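From: Johanna Imhof
To: house-care list
Subject: Re: Brush under the rim, or just cleaner and flush?

Pratik wrote:
> We have 20 units on the September turnover sheet and I am trying to
> cut the time per bathroom. Can we skip the brush if the cleaner sits
> long enough? Also, do people keep one brush per unit or carry one
> around? Mushi says carry, I say leave one in each.

I would not skip it. Cleaner that sits will take care of the sides, but the ring at the waterline and the strip under the rim need scrubbing. I tried going without for 2 weeks last year and ended up doing every bowl twice.

On the second question I agree with you, one per unit. A carried brush drips down the hall, and tenants don't like seeing it come in the door.

My order, for what it's worth:

Cleaner under the rim first, then leave it and do the sink and mirror. Come back and brush under the rim, then the sides, then push the head down into the low part at the back - most people stop too early there. Flush with the brush still in the bowl so it rinses. Then pinch the handle under the seat and let it drip over the bowl before it goes back in the holder.

Get a long handle. The short ones put your hand too close to the water. We use white handles with a round black head, and the black doesn't look stained after a month.

Holders get emptied and wiped every visit.

Johanna 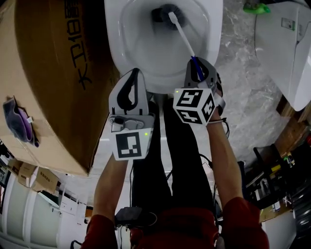 One more thing on the holders: the closed kind stays wet inside, so I'd buy the open ones when you restock.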